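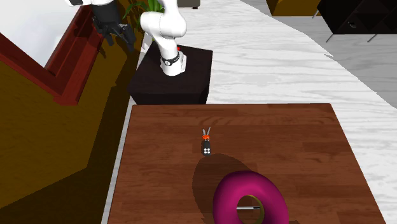 White robot arm with a black gripper, computer rendering.

How to cut the steps in your mobile checkout

Posted by Joni Honkanen on Monday, October 22, 2018

A shop that sells well on a desktop screen can still lose most of its orders on a phone. The usual cause is the checkout form. This tutorial goes through the changes we made to the Terine store, in the order we made them. You need access to your store's templates and an analytics tool that can show you where people leave.

Step 1. Measure before you change anything

Set up a funnel with one entry for each screen between the cart and the order confirmation. Filter it to phones only and leave tablets out, as they behave more like desktops. Let it run until you have a few hundred carts. We stopped at 777 carts, and 311 of those had become orders. Write your own two numbers down with the dates.

Step 2. Remove the account wall

Put guest checkout first and make it the largest button on the screen. Move "Create an account" to the confirmation page, where the only thing left to ask for is a password. If your platform insists on an account, check its settings for a guest or one-time customer option before you start writing code.

Step 3. Shorten the form

Open the form on a real phone and fill it in with one thumb. Delete company name, fax and title. Merge first and last name into one field if your shipping software accepts it. Hide the billing address behind a checkbox that says it is the same as the shipping address, and have it checked by default. We got down to 6 fields.

Step 4. Fix the keyboards

Each field should open the keyboard that suits it. Set the input type to "email" for the email address and "tel" for the phone number. Card numbers work well with "tel" too. Add the autocomplete attributes so the browser can fill in saved addresses. Turn off auto-capitalization on the email field. Halldóra Vestergaard found that one while testing, after her address was rejected twice.

Step 5. Show errors next to the field

Don't wait for the customer to tap "Pay" before checking the form. Check each field when the customer leaves it and put the message directly under it. Keep everything they have typed, even if the page reloads.

Step 6. Test on slow connections

Use your browser's developer tools to limit the speed to slow 3G and place an order from start to finish. If the payment page takes long to load, look at the scripts first. Chat widgets and review badges can be left out of the checkout entirely. Compress the product thumbnails in the order summary; ours look fine at quality 80.

Step 7. Compare

Publish the changes and run the same funnel again for the same number of days. Avoid sale weeks, and don't change prices or shipping rates in the meantime.

If one screen still loses more people than the others, go back to step 3 and work on that screen alone. Questions about template files can go in the comments.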